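Area Rug Cleaning and Storage: Frequently Asked Questions
Hosbridge Textile Care
Last revised 11 Mar 2020

Intake and identification

Which rugs do you accept?

Machine-woven, hand-knotted, hand-tufted and flatwoven rugs in wool, cotton, polypropylene, polyester, nylon and most blends. Viscose and silk are accepted after inspection only. Sheepskins, cowhides and fitted carpet are outside our process and are not accepted at either counter.

How do I find out what fiber my rug is made of?

Check the label on the back, usually sewn near one corner. If the label is missing, tell us at intake. We take a short length of yarn from the edge or the back and run a burn test and, where needed, a solvent test. The face and the foundation may be different fibers, so both are tested. The result is written on your intake slip, and you can keep the slip for future cleanings.

My rug has a tufted back with a cloth glued on. Does that change anything?

Yes. The latex between the tufts and the backing cloth breaks down with age. Signs include fine powder on the floor, a sour smell and bubbling of the cloth. A rug in that condition is surface cleaned only. Full immersion may cause the backing to separate, and we will not do it even on request.

Cleaning

What is the standard process?

Dry soil is removed first, by vibration from the back for woven rugs and by suction for tufted ones. The rug is then tested for dye stability, washed, rinsed until the runoff is clear, extracted and dried flat or on a pole. Fringes are washed separately by hand. A final inspection is made under side lighting.

How often should a rug be cleaned?

It depends on traffic and on how often the rug is vacuumed. A rug in a hallway generally needs washing more often than one in a guest bedroom. Part the pile with your fingers and look at the base. Gray grit at the base means that vacuuming alone is no longer enough.

Can I vacuum a low-pile rug with a rotating brush?

On synthetic low-pile rugs, yes, with the brush set at its highest position. On wool, use suction only. Keep any rotating brush off the fringe and the binding. Vacuum in the direction of the pile on the last pass, or the surface will show light and dark tracks. Patterned rugs with pale motifs on a darker ground show soil in the motifs first, so judge the condition of the rug by those areas.

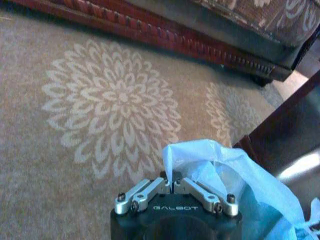 Stains

What should I do immediately after a spill?

Blot with a plain white cloth. Work from the outside of the spill toward the center. Apply cold water sparingly and blot again. Do not rub, and do not use hot water, bleach, dish soap or foaming spray. Residue from soap attracts soil, and the treated spot will often turn darker than the original stain within a few weeks.

Do you guarantee stain removal?

No. Pet urine, hair dye, rust and old coffee may have changed the dye permanently. We note such areas at intake and give an opinion in writing. Work on them is charged only if you approve it.

What is the brown discoloration that appeared after I cleaned a spot myself?

Usually cellulosic browning. Cotton or jute in the foundation releases color when it is overwet, and this rises to the tips of the pile as the rug dries. It can often be reduced with a mild acid rinse. Bring the rug in as it is — a second home treatment tends to spread the mark.

Pads and placement

Do I need a pad?

On hard floors, yes. We supply the Katona felt-and-rubber pad, cut one inch short of the rug on each side. Avoid PVC pads on vinyl or lacquered wood, where the plasticizer may leave a permanent yellow mark.

How do I prevent furniture dents?

Rotate the rug 180 degrees twice a year and use wide cups under narrow legs. Existing dents in wool respond to steam held above the pile, followed by lifting with a blunt comb. Polypropylene recovers poorly, and heat can melt it.

Storage

How should a rug be stored?

Clean, fully dry and rolled with the pile facing in. Do not fold it. Wrap it in breathable cloth or spun polyethylene — sealed plastic traps moisture. Keep the roll off the floor and inspect it for moth at least twice a year.

Do you offer storage?

Yes, at the Plaltstead building, for rugs we have cleaned. The minimum term is 5 weeks. The storage room has 74 racks and fills early in February, so reserve before your rug goes in for washing.

Orders and claims

How long does cleaning take?

Standard turnaround is 10 working days. Repairs to binding or fringe are scheduled separately by Kartini Hartono, who will contact you with a date and a price.

How do I report a problem?

Write to Stavros Vidmar at the Hosbridge counter within 5 days of delivery. Include the number on your intake slip, which is also printed on the Fletine tag stapled to the back of the rug. Leave the tag in place until the claim is closed.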